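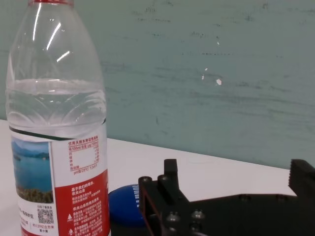 Water bottle, clear plastic, paper label.

Workshop > Notebook > Paint and Finishes > Wall touch-up trials

Last updated: September

Reading time: 4 min

Started 8:40 a.m. Purpose of this round is to find out whether the scrubbable matte we bought for the Florach rooms can be touched up without the patch showing, or whether we have to roll corner to corner every time. The client wants matte. I would have gone with eggshell, but that was settled before it got to us.

Boards: gypsum offcuts from the Salminen job, primed both sides so they don't curl. Cut to a size that fits the drying rack, which is smaller than I would like for judging a patch. All of them got two coats with the same short-nap roller. Left overnight between coats with the heater off.

Paints on test:
A -- Esano matte, tinted gray-green, fresh can
B -- Esano matte, same tint, can opened in the spring and kept in the back store
C -- the cheap contract matte left over from Salminen, tinted to match by eye

C is not a real match. It reads slightly yellow next to A under the window and fine under the tubes. Keeping it in because we have a lot of it.

Can B had a skin on it. Lifted the skin out in one piece, strained the rest through a stocking filter, stirred for 5 minutes by hand. Some grit left in the strainer. It went on the board well enough but with a faint texture when I looked along it with the flashlight. Wrote "strain twice" on the lid.
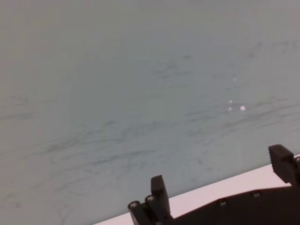

Rub test next. Same method as last time: damp sponge, the weighted block on top, back and forth along the guide rail. Stopped at 100 strokes to look, then carried on to 300. A was fine at 100 and slightly polished at 300. The polish only shows from the side, and you have to be looking for it. B about the same, maybe a touch worse at one end where the grit was. C had started to come off on the sponge before the first stop, so I quit on that one early and rinsed the sponge. No point going on.

Then dry scuffs. Dragged the rubber foot of the stepladder across each board, then a pencil, then the corner of a cardboard box. The box corner is the one that matters. Most of the marks we get called back for look like that, long and gray and nearly level, at the height where people slide things along a wall. On A the box mark came off with a dry melamine pad but left a shiny track. With a damp cloth and a drop of dish soap it took longer and left less shine. I prefer the cloth. Should go in the handover sheet as the first thing to try, with the pad as second.

The pencil smears on all three if you wet it straight away. Use an eraser first.

Touch-ups. Filled a small chip on each board with lightweight filler, sanded it flush, spot primed, then tried three ways of putting the color back: brush, mini roller, and brush with the edges feathered out using a dry sponge. Thinned the paint slightly for the third one. Left everything until after lunch.

Results at 2:15 p.m., looked at from across the room and then close up:

Brush alone shows on every board. Darker in the middle, with a ridge you can feel.
Mini roller is good on A, passable on B, poor on C.
Brush and sponge is the best of the lot on A. I lost the patch when I turned the board sideways and had to find my pencil mark on the back to be sure where it was.

Skipping the spot primer was a mistake on one of the A boards. The filler pulled the color flat and there is a dull spot the size of a thumbnail. Two more coats did not fix it. Had the same trouble on the Moron stairwell and ended up repainting that whole run, so I should have known.
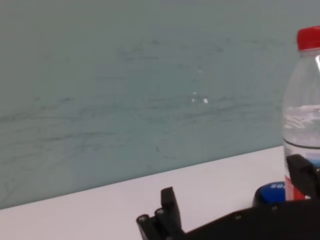

Temperature in the shop dropped a bit after the big door was opened for the delivery, and the second set of patches took longer to go off. Not comparing those with the first set. Will redo them tomorrow with the door shut.

Cost side, quickly: at the area we have for Florach, rolling full walls every time someone marks one would be some 40 liters a year on top of the job. Touch-ups would be a fraction of that, if whoever does them follows the steps and keeps a small sealed jar from the original batch. Jars need to be filled on the day and topped right up so there is no air in them. The half-full can is how B got its skin.

Open items:
- Redo second set of patches, door shut
- Strain B twice and roll one more board
- Ask Esano whether the tint base changed between the two cans, the batch codes look different
- Get more lightweight filler, the tub is down to crust
- Write the handover sheet, cloth first, pad second
- Take C off the list for anything below shoulder height

Washed out rollers at 4:30. The mini roller sleeve from C shed lint and went in the trash.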